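How Does a Robot Learn to Tidy Up?
Gathering examples, one try at a time

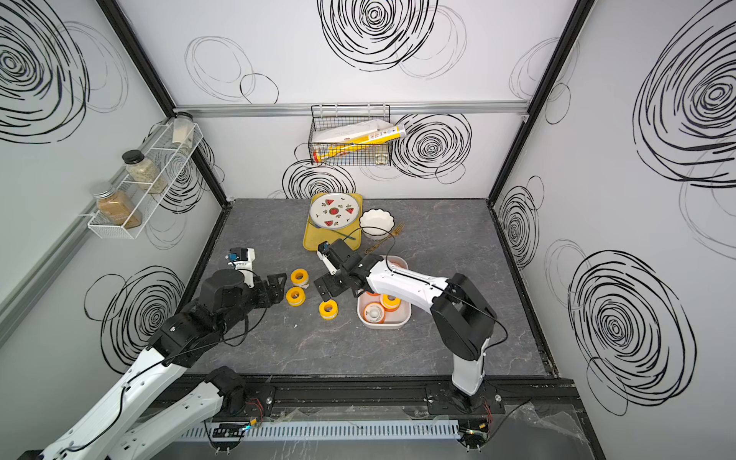
When you learned to put your toys away, someone probably showed you how. A robot can learn that way too, but it needs to be shown many more times than you did. Each showing is called an example. People who teach robots collect examples the way you might collect stickers, and they keep them all on a computer. The things a robot practices with are often things you have at home. The two arms in this workspace have tape rolls, a plate decorated with watermelon slices, a small white bowl and a gold fork. Three of the tape rolls are in a gray basin and three are still on the floor of the workspace.

What is in an example?

An example has two main parts. The first part is what the robot's cameras saw. The second part is how the arm moved: how far each joint turned, and when the gripper opened or closed. A gripper is the robot's hand. Most have two fingers that squeeze together.

The computer stores both parts side by side. Later, the learning system looks for patterns. It might find that when a roll is on the left, the arm should reach left.

Who does the moving?

At first, a person does. Gladys Alvarado teaches robots on a project called Umeo. She steers the arms herself while the computer records. One example of putting a roll into a basin takes her 29 seconds. Then she moves the rolls to new spots and does it again.

"If I always put the roll in the same place, the robot only learns that one place," she says. "So I mix things up."

How many examples does it take?

For the basin job, the Umeo team wanted 2,000 examples. They started in September, and their first batch had 827. The robot could already pick up a roll after learning from that batch, but it often let go too soon and missed the basin.

Do mistakes count?

Sometimes. If a roll slips and Gladys picks it up again, she keeps that example - it shows the robot how to fix a problem. If she bumps a camera or stops halfway, she throws the example out. A person checks every recording before the robot learns from it.

Try it yourself

You need a friend, a bowl and 3 small toys. Your friend is the robot and closes their eyes. Tell them how to move their hand to put each toy in the bowl, using only words like "left," "down" and "squeeze." Write down every word you use. Then move the toys and start over. Are your two lists the same?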